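Part 4: Teaching the pillow pick

By now both arms should home without complaining, and you've got Rakis running on the laptop. Time for fabric! I built my Plolletti rig at home, so I practice on whatever furniture is handy.

1. Set an armchair where both grippers can reach the seat. Keep your power strip and cords well out of the arms' sweep.

2. Open the Floteck panel and set grip force to 14. Hard fingers and soft stuffing take some patience, so start low and go up 2 at a time.

Note: if the panel shows 2,922, that's the raw encoder reading. Hit Units and it goes away.

3. Bring one gripper down over the pillow with the fingers open, then close slowly. You want the stuffing to puff out a little at the edges.
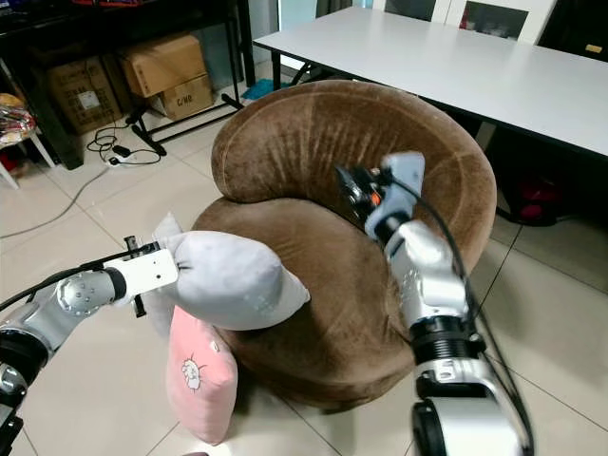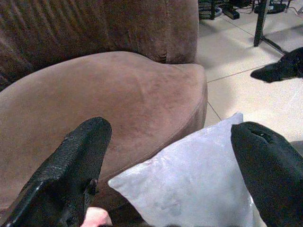

4. Check the wrist view before you lift. Both fingers should be on the pillow and clear of the chair arm - suede-type covers grab a finger pad like you wouldn't believe.

5. Save the pose as slot 9. I leave the lower slots for the Catacutan presets (I overwrote mine in October and had to redo the lot).

CAUTION: Keep one hand on the stop button any time both arms are live. Pets and kids stay out of reach of the arms, even on slow speed.

6. Lift, hold, and set it back down. If the pillow slides, go back to step 2.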